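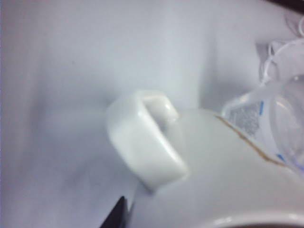 My father-in-law, Baltazar Ochoa, has owned one necktie, three trucks and, by his wife's last tally, 144 coffee mugs. The tie is for funerals. The trucks went one at a time, the way trucks do. The mugs stayed. He will tell you he doesn't collect them, and he'll tell you this while standing in front of a cabinet that can't be closed. Most of them say something: a bank that merged, a bowling league, a dentist. The plain white ones, with a thick handle you can get a cold hand around, come from the diner his sister ran in Galindo until the highway moved, and those are the only ones he drinks from.

I bring this up because last June he and Rocío Gallegos, his wife of many years and limited patience, decided to move into a smaller house, and I was asked to help. "Help" meant I had a station wagon.

Downsizing has become an industry while the rest of us were busy buying things. There are books and weekend courses. There is a company in our area, Girevlow, that will send a calm person to your home to stand beside you as you say goodbye to a fondue set. Theirs was Brisa Bermúdez, who wore soft shoes and carried a roll of colored stickers. Green for keep, yellow for family, red for gone. By lunch on the first day Baltazar had used up the green.

"That happens," Bermúdez said, and got another roll out of her car.

She has been at this for seven years and has few illusions left. Children don't want the china, she told me. They don't want the dining table either, and they will drive two hours to say so in person. What they fight over is the potato masher. She once saw a pair of grown brothers stop speaking over a flyswatter.

I felt superior to those brothers until my husband, Emiliano, and I got into it over a bread knife.

The red-sticker items went to Kianoush Akbari, who runs a resale barn out past Dulen and took us on a tour of other people's good intentions. He has a whole wall of bread machines. He has exercise bikes parked so tightly that you have to climb one to reach the next, and it may be the most use they've had. His ledger for the year so far showed 2,622 items taken in. I asked how many had gone back out and he offered me a bread machine.

Akbari's view is that people get rid of the wrong things. They hang on to whatever was expensive and let go of whatever they used. Then they come back in a month looking for their old can opener, and he sells it to them.

The new house has one cabinet in the kitchen for cups. Rocío measured it herself and announced the results at dinner. Negotiations took most of a week. The bank went, and the dentist, and the bowling league after a recess. The diner mugs got their green stickers, and the rest were wrapped in newspaper and loaded into my station wagon for the trip to the barn.

They're in my garage. Emiliano thinks his father might want to go through them one more time.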